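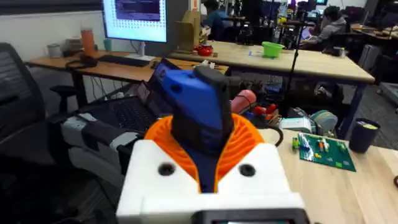
By Umard, 11 Nov 2020

Reviews > Home office > Desks > Dranetti wooden desk

Second desk from Dranetti in this house, first one I've paid full price for. 207 quid. Quick write up as I keep getting asked.

Wooden top, black metal legs. Arrived in 2 boxes, the second one a day later, so the legs sat in the hall on their own. Instructions are one sheet, tiny drawings, no words. There are 12 bolts and they all look the same. They're not. The shorter ones go at the back and if you mix them up you'll be undoing teh lot, ask me how I know.

Once it's up - solid. I type like I'm cross with the keyboard and the monitor doesn't wobble, even on its silver stand, and that stand wobbled constantly on my old Atura desk. Full marks there.

Depth is good too. Monitor, keyboard in front of it, headset dumped on the side, orange tumbler, a cup or two and I can still get my elbows down. My stuff spreads, I know. There's no cable tray, no hole for wires either, so everything goes over the back edge and you tape it or you don't. I haven't. At this price I'd want a tray in the box, the Eyvindsson has one and costs less.

Surface - bit mixed. Looks nice, wipes down fine after coffee, but it marks if you drag anything heavy. Got a scratch in the first week from shifting the monitor. Felt pads are cheap, get some before you put anything on it. Cups left overnight haven't left rings so far.

Leg room fine, a mesh office chair goes under without catching. Feet have little screw adjusters, useful here as our floor slopes. Mine needed redoing after a month when one worked loose, then again in March.

Would I use it for laptops only? Probably not, a bit much desk for that. Smaller Dranetti would do and it's the same top as far as I can tell. For a proper monitor set up its a good one.

Four out of five. Would be more with a cable tray and a second spanner, the one they give you is soft and rounded off on bolt nine.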